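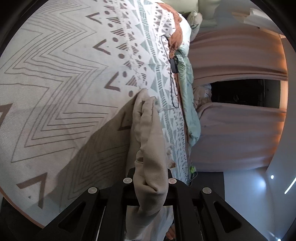
Adalberto Damasceno says I'm wrong about the miniature wargames hall at Drunwood and that I should have gone on Sunday, when the big tables open up to walk-ins. Fair enough, but Sunday was the day I drove home, so you're getting my version.

Conventions > Trip Reports > Drunwood

So, Drunwood! I've wanted to go to this tabletop fair for years, and this time I finally had the days off and a ride lined up for at least half the way. Badge number 3033, if you were behind me in line and remember a person dropping a bag of dice all over the lobby carpet. Thank you to the kid who found my d8 under the radiator.

The fair takes up two floors of the old exchange building. Downstairs is all sellers and demo tables, and upstairs is where people play for real. I spent way too long downstairs (of course I did). Flultlow had the stand right inside the doors with their new dungeon tiles, and they let you build whatever you wanted on a big table and leave it for the next person to mess with. I made a crypt with a really mean dead end. When I came back after lunch it was a tavern.

My one splurge was a Besson dice tower. It's loud! My group is going to hate it. I also picked up a used copy of a river pirates module that's missing its map, which the seller told me up front, and he knocked the price down before I could even ask.

Upstairs I got a seat in the four-hour Palov game, the one everybody was lining up for. Our table was five strangers and a DM with a great goblin voice and no mercy at all. I played a halfling cleric, 182 gold to my name, and spent nearly all of it bribing a ferryman who turned out to be dead. We lost two characters before the second bridge. I'd play it again tomorrow.

Now the gripes. The upstairs room gets noisy, and by late afternoon I was reading lips to figure out initiative. Food was one counter with a slow line and the pretzels were gone by 2 p.m. Also the signs for the painting class pointed to a locked door, so I missed the first part and my owlbear has one finished wing.

The wargames hall is what started the argument with Adalberto. I saw it Saturday evening and it looked half asleep to me, a couple of long games winding down and people packing up their armies in foam. He swears it's the best room in the building once the walk-in tables open. Maybe next year I'll stay the extra night.

If you're going, bring your own pencils and a water bottle, and sign up for games before you go anywhere near the sellers. The sheet for the Palov game was full when I walked past it again at noon.

200 shares | 14 comments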